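Parei de comprar doces por impulso em janeiro, quando comecei a anotar tudo o que gastava no supermercado. Ao fim do primeiro mês tinha uma folha com o total de 80 euros só em bolachas, chocolates e rebuçados. A Catherine Aitken, que divide casa comigo, achou que eu me tinha enganado nas contas. Refiz a soma e dava o mesmo.
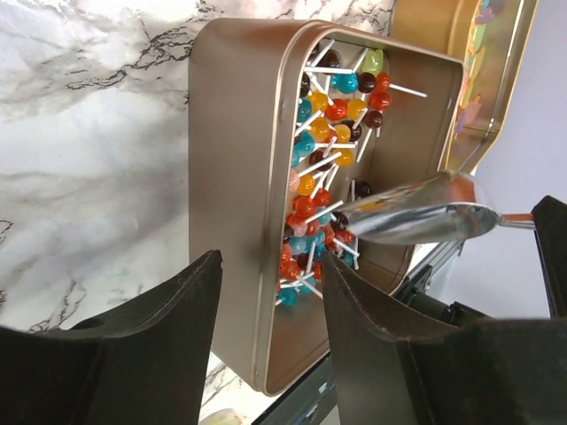 Braga, 29 de junho de 2020

A lista continua. Uso um caderno Mastau de capa mole, uma linha por compra, com a data à esquerda e o valor à direita. Experimentei duas aplicações e desisti das duas. Uma pedia acesso à conta bancária e a outra arredondava os cêntimos.

Os chupa-chupas entram na coluna dos doces, mesmo quando são para as visitas. O Amanuel Gidey discorda e diz que o que se oferece devia ir para outra coluna. No caderno dele há uma coluna para presentes, uma para cafés e uma para multas de estacionamento.

Desde o início do ano, a despesa total da casa em comida foi de 2.544 euros, a dividir por duas pessoas. Nos doces desci para pouco mais de 70 euros por mês, o que é menos do que eu esperava poupar. O pão subiu, e o queijo também. Em abril comprámos farinha a mais e ainda há 2 pacotes na despensa. 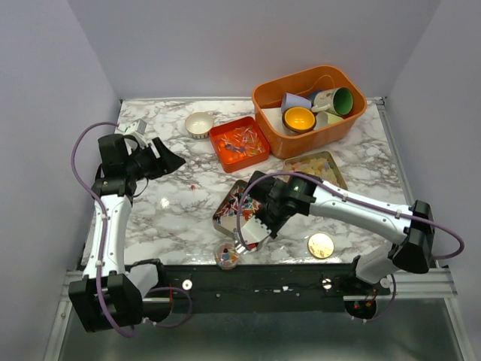 Tampo com veios brancos e cinzentos.

Mudei também o dia das compras grandes para o princípio do mês. Levo a lista escrita e vou depois de almoço. A Bethel Wubshet sugeriu fazer a encomenda pela internet, mas os portes na loja que ela usa só compensam em compras maiores do que as nossas.

No próximo mês quero separar os produtos de limpeza da comida. Até agora ficou tudo misturado, e o detergente da roupa estraga-me as médias.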